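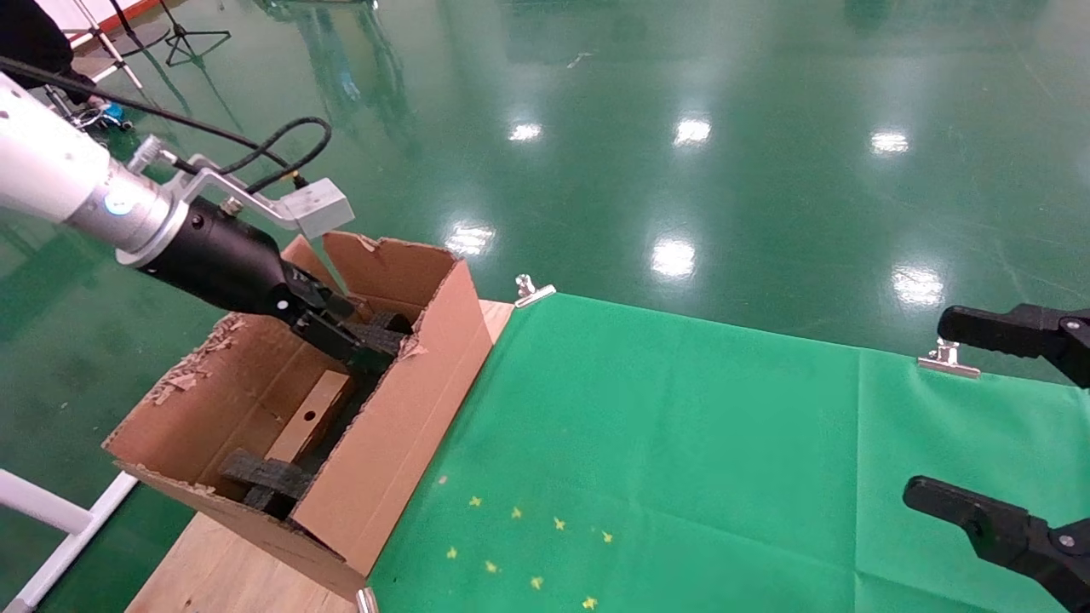
Box duty at the shared shop, left arm down among the foam and wood.

27th June

I got two whole hours on the arms last night and I'm still grinning about it! The project is called Gornance (it started as a typo in a folder name and stuck), and the goal is simple to say: take things out of a box, put them on the cloth, don't make a mess.

Foam is so much harder than wood, by the way. With a wood block you close the fingers and you know right away whether you have it. With foam the fingers just keep closing, and my old script took that as a miss and opened them again. So I pulled the "did I grab it" check out completely and wrote a new one that looks at how fast the fingers slow down. First run of the night, it picked up foam and held on. I may have yelled. The folks at the next bench were very nice about it.

The cardboard is the other half of the fun. I love using a beat-up box for this, torn flaps and all, where every run is a little different from the one before. A tall flap is a real wall as far as the arm is concerned, so I added a rule that it has to come up 600 mm before it swings over to the green side. Slow, yes, but no more dragging the box along for the ride.

Binder clips on the cloth are the best upgrade I've made since December, and they came out of a desk drawer. Before that the cloth crept a bit on every place move and my positions were junk by the end of a session.

Next up is getting both arms to share the work, left one picking and right one tidying. I have 20 saved runs to go through first, and the log from last night is 2,276 lines long, so that's my evening sorted. More soon!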